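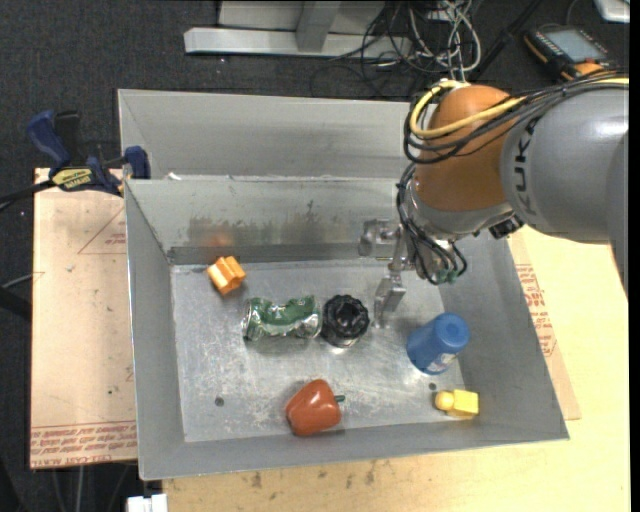

**Mixed-item sorting from a metal bin: is a single arm ready for it?**

Posted under: Workshops, Stores and Recycling

**Pludthorpe Stores Desk**

I am writing on behalf of a small shared workshop and reuse store. Our organisation is reviewing which of its daily chores might reasonably be given to a machine, and the first item on the list is the clearing of returns bins. At the close of each day these bins contain whatever members have left on the benches and in the kitchen: drink cans, bottles, pieces of children's toys, fruit and vegetables, and the occasional item that no one can identify. At present two staff members empty the bins by hand and separate the contents into recycling, compost, the toy shelf and general rubbish. The work takes 30 minutes on an ordinary day and considerably longer on a Tuesday, when the after-school program is in the building.

We have received a proposal from a supplier, Prelatis, for one fixed industrial arm with a two-finger gripper, to be mounted beside the sorting table. The proposal states that the arm will "manage general household items". It does not define that phrase, and our enquiry to the supplier on this point has not been answered in any detail.

I would be grateful for advice from members with direct experience on the following matters. Can such an arm be relied upon to pick varied objects out of a bin with sloping metal sides? Are there objects it should be expected to refuse or damage? Would staff still need to be present? Our budget year closes in January and a recommendation must be written before then.

**Mawar Tuhumury**

I was responsible for a comparable trial at Memon, where one arm cleared mixed returns from sheet-metal bins over a period of 14 weeks. My remarks are based on that trial and on our own records, and should be read with that limit in mind.

The general position is that picking one object from a bin is within reach of present equipment, and that picking every object from every bin without supervision was beyond ours. The difficulty varies a great deal with the object. I set out below the categories that appear relevant to your enquiry.

*Cans.* An undamaged can is a straightforward cylinder. A crushed one has no reliable shape, and the software must choose a grip on whatever surface it finds. Bare aluminium also reflects light, and in our trial glare was a frequent cause of missed picks. Diffuse overhead lighting improved matters more than any change to the software.

*Bottles.* A bottle lying flat in the open was seldom a problem. One leaning into a side wall was another matter, as the finger on the wall side had nowhere to go. We wrote a separate routine that first nudged the bottle toward the middle of the bin.

*Produce.* Capsicums, tomatoes and similar items require a force limit. Our arm was set up for rigid parts when it arrived, and it bruised a good deal of produce before the limit was lowered. Once lowered, the same setting was too weak for full bottles. You should ask whether the grip force can be changed from one object to the next, and whether this is included in the price.

*Toys and small parts.* These were the slowest category. Irregular pieces can be gripped in many ways, most of them poor. Small pieces close to the back wall were often left behind, and staff removed them at the end of the shift.

*Dark, glossy objects.* Depth cameras performed badly on these in our installation. I would place several in your acceptance test.

With respect to the bin itself, I recommend the following:

- Clamp it firmly to the table. A bin that shifts by even a small distance during a run will put the arm out of position.
- Do not polish the floor of the bin. Scratched metal gave us fewer reflections than new metal.
- Route the arm's cables so that they cannot catch on the rim when the wrist turns.
- Keep the controller within reach of the operator at all times.

On the question of staffing, we reduced the task from two persons to one. That person remained in the room, outside the guarded area, and also took responsibility for the arm's daily checks. I would not describe the chore as having been removed. It changed from lifting and sorting to watching and correcting, and some staff preferred the original arrangement.

Before signing, I suggest that you supply Prelatis with one of your own bins, filled with your own returns, and ask for 5 complete clearances in your presence. Products selected by the vendor will tell you very little.

**Metus Facilities**

We looked at this and decided against it. For 30 minutes of work a day the sums did not favour an arm, and the guarding took up floor space we required for other purposes. Separate tubs with large labels were purchased instead, and members now do most of the sorting themselves.

A dishwasher is also a robot, in my opinion, and a good deal cheaper.

**Pludthorpe Stores Desk**

Thank you both. The suggested acceptance test has been forwarded to Prelatis, together with a request for written confirmation regarding adjustable grip force. We will also price the tubs.

May I ask Mawar Tuhumury whether the nudging routine was written by your own staff or by the supplier?

**Mawar Tuhumury**

By our own staff. The supplier offered to write it at an additional charge. Please ensure that your agreement permits you to alter the programs yourselves, as ours required an amendment before we could proceed.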